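Visita institucional al centro de atención de reclamaciones de Adus

Una delegación de la asociación de usuarios Tollura visitó en abril el centro de atención de reclamaciones de la operadora Adus, en Halász. La visita respondía a una invitación cursada por la propia compañía tras la publicación de su memoria anual, en la que se da cuenta de 3829 reclamaciones relativas a servicios de telefonía, acceso a internet y televisión de pago.

La delegación fue recibida a las 9:30 por Gergely Barta, responsable de relaciones con los usuarios, quien expuso el procedimiento que sigue un expediente desde su entrada hasta la respuesta definitiva. Según indicó, los errores de facturación siguen siendo el primer motivo de queja, por delante de las demoras en la portabilidad y de las penalizaciones por baja anticipada.
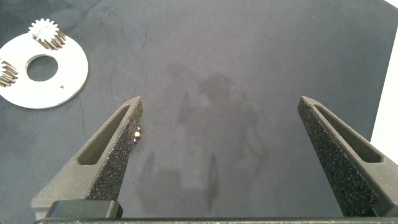
El recorrido comenzó en el área de registro, que ocupa la planta baja. Cada escrito recibe un número de referencia y se asigna a un gestor, que debe conservarlo hasta el cierre. Con el sistema anterior, un mismo expediente podía pasar por varios departamentos y el usuario se veía obligado a repetir su relato en cada llamada. La delegación tuvo ocasión de examinar varios expedientes anonimizados y comprobó que en todos ellos figuraba el nombre del gestor asignado.

En la primera planta se encuentra el área de facturación. Zeyu Shi, jefa de la unidad de revisión, presentó la herramienta Grarkiro, que compara el importe facturado con las condiciones del contrato firmado. Cuando la diferencia procede de una promoción vencida, el expediente se remite a revisión manual - un paso que, a juicio de la delegación, debería comunicarse por escrito al interesado.

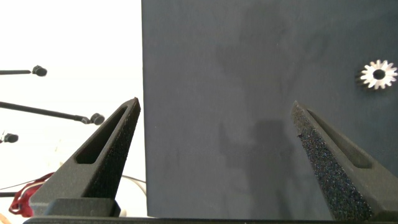 ¿Cuánto tarda la compañía en responder a una reclamación por un cobro indebido?

El plazo interno es de 22 días desde el registro. Si la revisión confirma el error, el importe se abona en la factura siguiente o por transferencia, a elección del usuario.

Se abordó a continuación la claridad de los contratos. Tollura había solicitado con antelación los modelos vigentes para clientes residenciales y señaló dos cuestiones: la duración de los descuentos figura en un anexo separado y la cuota de instalación no aparece en el resumen de precios. El señor Barta tomó nota de ambas y se comprometió a trasladarlas al departamento jurídico.
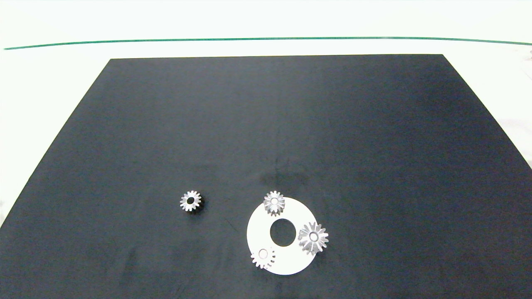

También se trató la situación de los usuarios que mantienen contratos anteriores al cambio de tarifas. La compañía sostiene que fueron informados mediante una nota incluida en la factura. La asociación considera insuficiente ese medio y pidió un aviso individual, con indicación expresa del derecho a rescindir sin coste. Sobre este punto no hubo acuerdo.

La última parte de la visita se dedicó a la atención telefónica. La plantilla del centro es de 200 personas, repartidas en turnos de mañana y tarde. Los nuevos agentes reciben formación sobre normativa de consumo y atienden sus primeras llamadas acompañados por un compañero con experiencia.
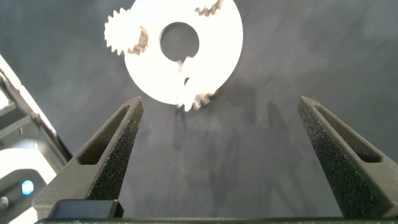
Respecto a las grabaciones, se informó de que el usuario puede solicitar copia de sus llamadas indicando el número de referencia. La delegación recomendó que esta posibilidad se mencione en la locución inicial y en el apartado de ayuda de la página web.

Tollura agradece a Adus la disposición mostrada y la documentación facilitada. Las observaciones formuladas se remitirán por escrito a la compañía, y la respuesta que se reciba quedará a disposición de los asociados en la secretaría.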